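Basketball in our town, small thread. I write in English so that friends of Maarja in other countries can read it also.

Kairys played at Grumano on 29 October 2018 and I was in the hall. 600 people came. For a second division women's game this is very good.

First quarter was bad for us. We lost the ball on almost every press, and Grumano went ahead by 20 before we had made one three-pointer.

Then coach put Maarja Sakalauskas on the point and moved Baiba Liepiņa to the wing. I have asked for this change since September, please let me be a little proud.

Baiba finished with 20 points, most of them after halftime. She does not need many dribbles. She catches, she looks, she shoots.

We came back to four points in the last minute. Then a foul on the rebound, two free throws for them, and it was finished. I think the foul was correct, even if my neighbor on the bench shouted something else.

What I did not like: our zone on the left side. Same corner, same shooter, again and again. Monis will see this on video and they will use it.

Next is Monis at home. Their hall takes 1,000, ours is smaller but louder. Tickets are at the door only, cash please.

The bus from Karkier stops behind the school and the last one back leaves after the game, so you can stay until the end.

If Maarja starts at the point again, I believe we win this one. If not, I will write another long thread and you will have to read it.
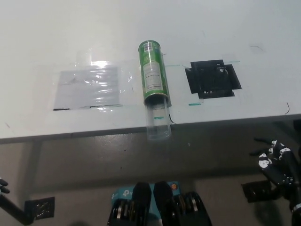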